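Study Skills and Evidence, Week 4: The Trouble with Speed Reading
10 min read

Notes to go with the lecture. Bring them to the tutorial, along with the Charbonneau chapter. 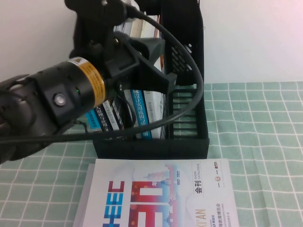

Can a course teach you to read a textbook three times as fast and understand it just as well?
Probably never, if by "read" you mean taking in most of the words, and if by "understand" you mean being able to answer a fair question on a page you hadn't already half known.

Those two ifs carry most of this lecture. Nearly every argument about speed reading is an argument about what got counted as reading, and what got counted as understanding, and the people selling the courses are usually happy to leave both a bit vague.

1. The claim

The usual advertisement goes something like this. You read slowly because of bad habits picked up in primary school. You say the words in your head, you look back at things you have already read, and you take in one word at a time when your eyes could take in a whole line. Fix the habits and your speed will double in an afternoon. Keep practising and you'll get to 1000 words a minute. The Hustier workbook, which some of you have seen on the reserve shelf, promises 3000 to its "committed" readers. It doesn't say how we are to tell a committed reader from the other kind, except by whether they reach 3000.

I want you to notice that last point before we go any further. A claim that can only fail through the fault of the customer is a claim you can't test. You'll meet it again in Week 7 with diets.

2. What eyes do

Your eyes don't slide along a line of print. They jump, stop briefly, and jump again. You get almost all your information during the stops. You see sharply only in a small area at the centre of your gaze, and outside it letters get harder to tell apart very quickly. Try this at home: fix your eyes on a word in the middle of a page and, without moving them, try to read a word three lines down. Most people can say that there's a word there, and perhaps that it is a long one.

So when a course says you can learn to take in a whole page at a glance, it is making a claim about the back of your eye. Practice improves many things. It doesn't move light-sensitive cells around.

A weaker version of the claim says you can learn to use the edges of your vision better. This one is harder to dismiss outright. Skilled readers do pick up something from the letters to the right of where they are looking (in English, that is; in languages written right to left it goes the other way). But they do it already, without a course, and the gain is a matter of letters, not lines.

3. The voice in your head

Most courses tell you to silence it. The reasoning is that speech is slow and sight is fast, so the voice must be holding you back.

It sounds sensible and I believed it for years. The difficulty is that when researchers have people do something that interferes with the inner voice, such as repeating a nonsense word aloud while they read, understanding tends to suffer, especially with harder text. The voice seems to help you hold the front half of a sentence in mind until the back half arrives. It may be worth less when the text is very easy. I wouldn't want to be without it for a lease agreement.

Also worth asking: how would you know you had silenced it? The only witness is you, and you have just paid for the course.

4. Looking back

The courses call this "regression", which makes it sound like an illness. Readers do look back now and then, and weaker readers often do it more. From this the courses conclude that looking back makes people weak readers.

You should all be able to name what has gone wrong there. People who limp use walking sticks more than other people do. Taking away the stick is not a treatment. When a sentence has confused you, going back over it is the sensible thing to do, and software that makes it impossible (by flashing words one at a time in the same spot, as the Drodine app does) leaves you stuck with whatever you missed.

In fairness to Drodine, flashing words does get rid of the time spent moving your eyes. That time is small. Most of what you spend on a page goes on working out what it says, and no gadget has touched that part.

5. How the numbers get made

Here is where I'd like you to slow down. Suppose a brochure tells you that graduates of a course scored 80 per cent on a comprehension test at triple their old speed. That sounds strong. Before you accept it, you want answers to the following.

What would somebody score who had never read the passage? On many multiple-choice tests, a person with general knowledge and a bit of cunning does far better than chance. If the passage is about bees, and you already know that worker bees are female, that's a mark you've earned without opening your eyes. When Mohandas Kurian taught this unit he used to hand out the questions with no passage attached, and the room always did embarrassingly well. We'll repeat his exercise in the tutorial.

Was the second test as hard as the first? If the "before" passage is on tax law and the "after" passage is on a boy and his dog, you can keep your opinion of the course to yourself.

Who dropped out? People who weren't getting anywhere tend to stop coming. If only the finishers are tested, the average goes up with no teaching at all. Ninety-five per cent satisfaction among those who stayed to fill in the form is a figure about people who stay to fill in forms.

Did anyone get the same practice without the method? This is the big one. People who know they are being timed go faster. Anybody will. A fair test needs a second group, told to hurry up and given the same tests, but taught nothing. I have gone through a fair stack of course brochures over the years and I'm still waiting to find that group in one of them.

What was the speed multiplied by? Some courses report "effective reading rate", which is speed times comprehension score. Work one through. A reader who turns pages at 1000 words a minute and scores no better than guessing still gets a healthy-looking effective rate, for having turned pages. You could train a fan to do it.

6. The case for the other side

Shinji Hamada, who gave this lecture before me, thought I was too hard on the courses, and his objection deserves space. He said that most students who sign up don't want to read every word. They have a pile of articles, and they want to know which two to take seriously. For them, learning to skim with some purpose is a real skill, and if a course with a silly name teaches it, where's the harm?

I think he was right about the skill. Skimming works, within limits. People who skim well look at headings, first sentences, and tables, and drop a paragraph as soon as it stops paying. They come away with the main points more often than people who simply read from the top until time runs out. They miss detail, and they are poor at drawing out anything the writer left between the lines.

Where I part company with him is on the name. If you sell skimming as reading, your customers will skim things they should have read. They'll also be more confident than they ought to be. Feeling that you have understood is a poor guide to whether you have -- every one of you has walked out of an exam with proof of that.

7. So what does make people faster?

Dull things, mostly. Knowing more words. Knowing more about the subject. If you've read a good deal of economics, you'll get through an economics article sooner than a friend who hasn't, and with more to show for it, though your eyes are no better than theirs. The Charbonneau chapter puts this more strongly than I would. She comes close to saying that reading speed is nothing but background knowledge, and I don't think her own tables support that. Look at the second one, and at how few of her readers were given material outside their field.

Practice over years helps too. It is slow, and there's no certificate.

I should say where my own confidence is weakest. I don't know how much of this carries over to reading on phones. There is work on it, a lot of it is small, and the results don't all point the same way. Be suspicious of anyone who has a firm view, including me in the last ten minutes of the lecture.

8. For the tutorial

Find one advertisement for a reading course, app or book. Dedeser's will do if you can't find another; their flyers are on the board outside the library. Write half a page on it. State the claim in your own words, as plainly as you can. Say what result would show it to be false. If you can't think of one, say so, and say whose problem that is.

Then rewrite the advertisement so that everything in it is true. It can be as short as you like. Last year's best was a single sentence, and the student was worried it would lose marks for length. It didn't.

Reading: Charbonneau, the chapter on speed and knowledge (skip the appendix). The Hustier workbook is optional, and please put it back when you're done, as there's only one copy. If you time yourself on either, write down what you remember before you look at the clock.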